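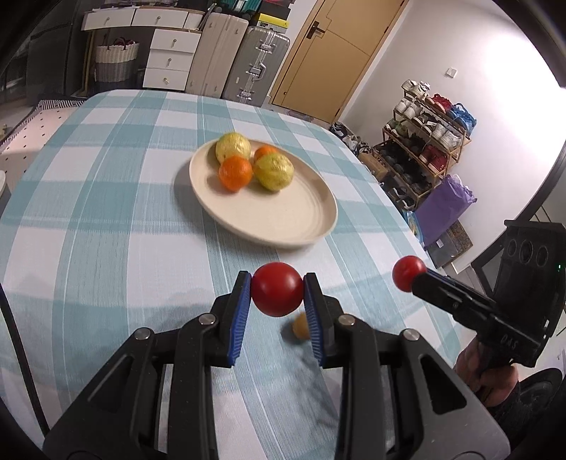 Two-finger hand-held grippers in use at a table. Ribbed blue pads, red ball in the grip.

Natari Hand-Held Gripper
Order no. 333-18
Supplied by Fesstead

Product overview
Natari is a two-finger gripper operated by hand. Staff use it to demonstrate picking and placing tasks that will later be run by a Skuver bench arm. The operator holds the unit by the body, closes the fingers on the part and moves it as the arm is expected to move it. Skuver software stores the motion as a task file.

Typical applications: produce packing, kitting, returns sorting, tray loading. Suited to round or slightly irregular goods that are handled one at a time.

Specifications
Fingers: 2, linkage driven
Pads: ribbed, blue, replaceable in pairs
Maximum load: 300 g
Cable length: 18 dm
Finish: black
Use: indoor, dry areas
Mounting: none required

Effect on staffing and job content
Natari moves part of the setup work from the integrator to the bench. A packer who knows how a soft item has to be held can record the task directly. No programming is involved. Plan for the following changes before ordering.

Recording is paid bench time. A new item takes up to 300 demonstrations, and the person recording cannot meet a normal packing rate during that period. Adjust shift targets in advance.

After handover to the arm, bench staff check output, clear misgrips and record new items. Lifting and repeated pinching are reduced. Standing time is not. Sites that run the arm for a full shift should rotate staff between the bench and other stations, as monitoring work is monotonous.

Task files carry a station number only. Names are not stored. Where the site has a works agreement on performance data, supply a copy to Fesstead with the order and the log settings will be matched to it.

Two-handed tasks
Order two units. Both connect to the same Skuver base and are recorded together. Left and right units are identical and can be exchanged.

Scope of delivery
Gripper, cable, one spare pair of pads, hex key, printed quick guide. The Skuver base is sold separately.

Maintenance
Wipe pads with a damp cloth after each shift. Check the pivot pins for play once a month. Replace pads when the ribs are worn flat. Do not oil the linkage.

Ordering
Contact Fesstead Sales with the order number and quantity. Loan units are available for trials at the customer's site. Spare pads: order no. 333-2, sold in pairs.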